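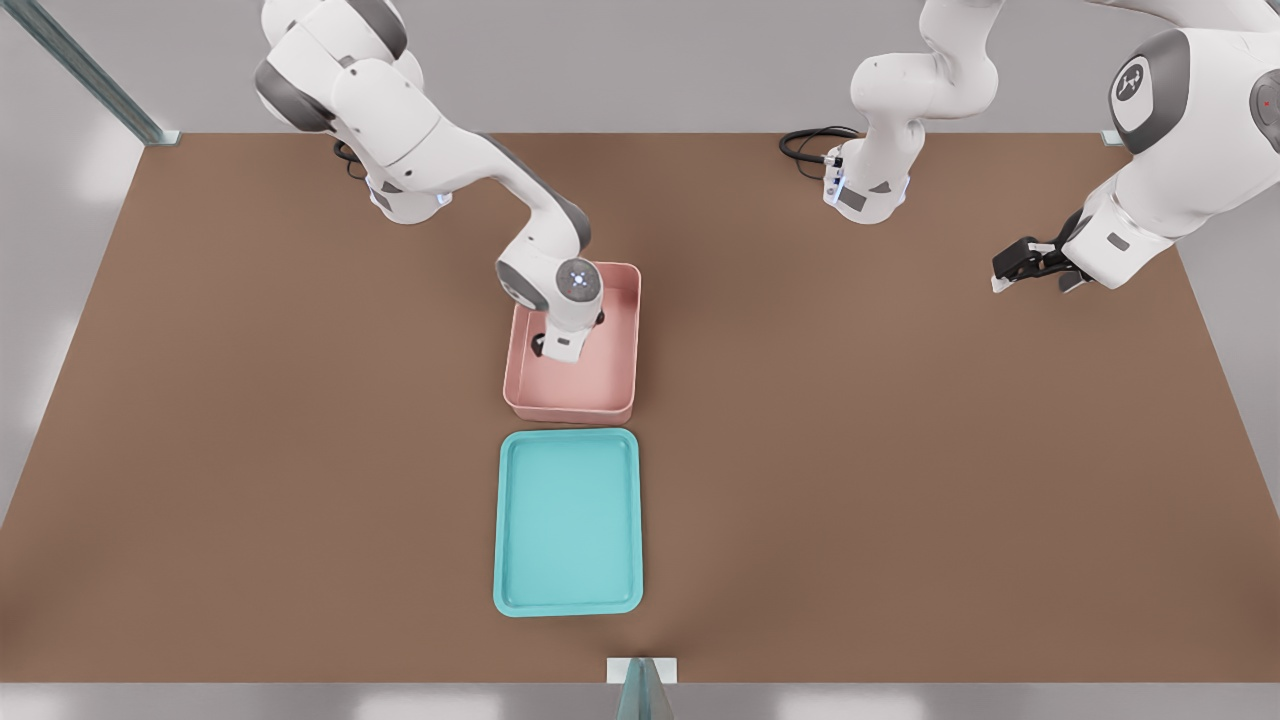

4.2 Where people put their bags

I should admit that this was never meant to be a section of its own. When Miyuki Yoshida and I first planned the study we wanted to know how strangers share a big table in a public reading room, and bags were a nuisance we had to code for. By the second week in Hilerton I was writing more about bags than about people, and Miyuki (who did the coding with me and has far neater handwriting) had started a separate notebook for them.

The pattern is easy to state. A reader who arrives at an empty table puts the bag on the floor, or on the next chair, and leaves the tabletop for books. A reader who arrives at a table with one person already at it very often puts the bag on the table first, stands there for a bit, and only then sits down. We coded 200 arrivals over 14 mornings, and the difference held on every morning except one, when the heating had failed and people were keeping their coats and everything else close to them. I have left that morning in.

What the bag is doing there is harder to say. My first thought was that it works as a fence, which is what most of the older writing on territory in libraries would suggest. Armindo Bragança read an early draft and didn't like this at all. His view was that a fence ought to stay up, and ours came down: in most cases the bag had gone to the floor within eight minutes, usually when the reader reached in for a pen or a charger and didn't bother to put it back. He thinks of it as a kind of knock on the door. I've come round to that, mostly, though I still think the large rucksacks are fences and I would like somebody to study rucksacks properly.

The table matters too, and I wish we had thought about it sooner. The reading room at Hilerton has two sorts. The old ones have a raised strip down the middle for the lamps, and readers treat that strip as a border even though it's barely the height of a finger. The newer ones are plain, closer to the surface in Figure 3, which is flat, brown and matte and runs to a straight front edge with nothing drawn on it to say whose half is whose. On tables like that people have to make up the border for themselves, and they do it with whatever they've got. Bags, mainly, but also scarves, a row of pens, and in one case a long loaf from the Garcia bakery across the square.

We tried marking the plain tables with thin tape in February to see if the bags would go away. They did, a bit, but the tape curled at the ends and readers spent so much time picking at it that I don't trust the numbers — they are in the appendix if you want them. One man peeled off the whole length, rolled it into a ball and handed it to me very politely.

Interviews helped less than I'd hoped. We spoke to 30 readers on their way out, and almost all of them were sure that they put their bag on the floor. Several had been coded that same morning with the bag on the table. I don't think anyone was fibbing. It's a small thing done with your mind on something else, like which shoe you put on first, and asking about it an hour later is asking a lot. The only reader who got it right was a woman who said she always used the table because the floor was filthy, and she had a point.

A word on the other room. The Trirkero branch let us sit in for two afternoons, but its tables are round, and I couldn't get our coding sheet to make sense of them. What counts as opposite on a round table with five chairs? Miyuki drew up a new sheet using the clock face, with the first reader always at twelve, and it worked nicely until that reader moved. I mention it for anyone tempted to do the same. The round tables are left out of everything that follows, and section 4.3 goes back to the long ones and to the question of lamps.

Figure 3. A plain tabletop with no dividing strip.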